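Painting a basement wall: line keeps showing through, what primer do I need?

Asked in Walls, Ceilings and Paint
1,171 views, 3 answers

Hi all, first time posting, long time reader (you people talked me through a toilet flange last winter and I will never forget it).

So we bought our house in November and the basement has one long wall that's painted a sort of cold gray-white. The rest of the room is a warm cream. I want the whole thing cream. Easy, right? I bought two gallons of Kirnar eggshell, did the whole room over a couple of evenings, and three of the walls look great. The fourth one has marks coming up through the new paint. One is long and skinny and kind of rusty looking, and then there is a slightly darker gray band down low, maybe a foot off the floor. I did a second coat and the marks were back by breakfast. I did a third coat just on the bad part and now that part is shinier than everything else AND the marks are back.

I'm ready to hang a bookcase in front of it and pretend the wall doesn't exist, but my husband says if it's water we need to know. The wall is drywall, I'm pretty sure, it sounds hollow when I knock on it. The other side is the foundation. There's no smell. The previous owners left us half a can of something called Hostell wall sealer in the furnace room but the label is mostly gone and I don't know if it's any good after however many years.
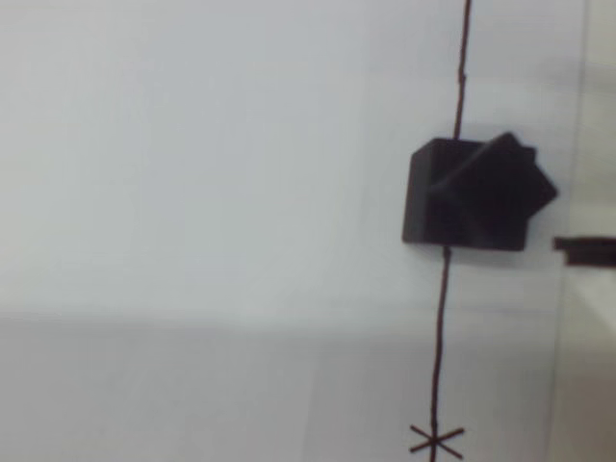

What I'd like to know is whether I can just put a primer over all this and keep going, and if so which kind, since the paint aisle at our store has a whole shelf of them and they all say they block stains. I also don't want to spend a fortune. We just got a $2,398 bill for the furnace and I'm feeling a bit poor. The paint guy tried to sell me a $79 bucket of something and I walked away from him.

Also, do I need to sand off the shiny part first? I hate sanding. Thanks!!

Answer 1 (accepted)
Finn Kasten

Put the roller down for a week or so, you're going to save yourself some money.

I painted houses for a long time before my knees quit on me, and regular latex wall paint will not hold back a stain. It's water based, and a lot of stains dissolve right into it while it's wet and float up to the top as it dries. You could do ten coats. I had a customer once who had done seven, on a ceiling, and you could see the ring from the street.

Before you prime anything, find out if the wall is dry. Cut a square of clear plastic, something like a foot across, and tape it down tight on all four sides over the worst blotch. Do another one up high on a good part of the wall so you have something to compare. Leave them a few days, longer if you haven't had any rain. If you get fog or drops on the wall side of the plastic, moisture is coming through and paint won't fix that. If you have a neighbor with a moisture meter, borrow it, they're handy and you'll want to poke everything in the house.

If it's dry, then yes, prime it. You want a shellac-based or oil-based stain blocker for the marks. The shellac kind dries really fast and stinks to high heaven, so open whatever windows you've got down there and turn off anything with a pilot light. I mean that about the pilot light, you said there's a furnace room. Wear a respirator with organic vapor cartridges, a dust mask does nothing for fumes. A quart will be plenty, you only have to hit the marks and a few inches past them. Let it dry, look at it in the morning, and if anything is ghosting through give it another coat of primer (primer, not paint!).

The shiny part is called flashing. You get it from extra coats in one spot. Scuff it lightly with a 220 sanding sponge, wipe the dust off with a damp rag, and when you do your finish coat, roll the whole wall corner to corner. Don't stop in the middle to answer the phone. Sanding this will take you fifteen minutes, it isn't the bad kind.

One more thing. If the house is older than 1978, test for lead before you scuff through to any old layers.

Throw out the mystery can. Take it to your county's hazardous waste drop-off, don't put it in the trash.

Answer 2

I used Grustis on mine and it covered fine. 2 coats.

 Comment: Grustis the primer or Grustis the paint? They make both.

 Comment: whichever one has the blue lid

Answer 3
Kieran Ní Bhriain

Agree with Finn on pretty much everything, but I wanted to add something about the long skinny mark. We had a few of those in our last place and I went down every wrong road with them, so maybe I can spare you a bit of that.

Rusty blotches in a neat row usually mean screw heads or nails. A long thin rusty line could be metal corner bead if it's on a corner, or a drip from something higher up, so go look at what's above it. Pipe? Window? Mine was a hose bib outside with caulk that had given up years ago. But check the boring possibilities too! One of my lines was red crayon, and another was carpenter's chalk, the red kind, which bleeds through latex like you would not believe and is a pain to wipe off as well. Rub a damp white cloth on a bit of it somewhere you haven't painted yet. If color comes off on the cloth, that tells you something.

For the low blotches I'd pull off a short piece of baseboard and look behind it. Score the caulk line with a knife first or you'll take the paper off the drywall (ask me about my hallway). If the bottom of the board is crumbly or has fuzz on it, stop, and come back here and ask a different question. If it's clean, push the baseboard back on and carry on with Finn's plan.

I'd also run a dehumidifier down there whatever you find. We got a secondhand Chauke for some $100 and it pulls a silly amount of water in summer, and the whole basement feels nicer. The bucket sensor sticks, but you give it a smack and it's fine.

Oh, and ask the store if they'll tint your primer toward the cream. Oil ones usually can be tinted a little, and it makes the last coat easier going from that cold gray. Mine did it for free.

 Comment from the original poster: Thank you all so much! Plastic is up, two squares, and my husband has been down to look at them four times since dinner. The house is from 1986 so I think we're okay on lead. There IS a window above the skinny mark, off to one side a bit. Going out with a flashlight to look at the caulk.

 Comment from Finn Kasten: Wait till daylight, you'll see more. And check the gutter over that window while you're out there.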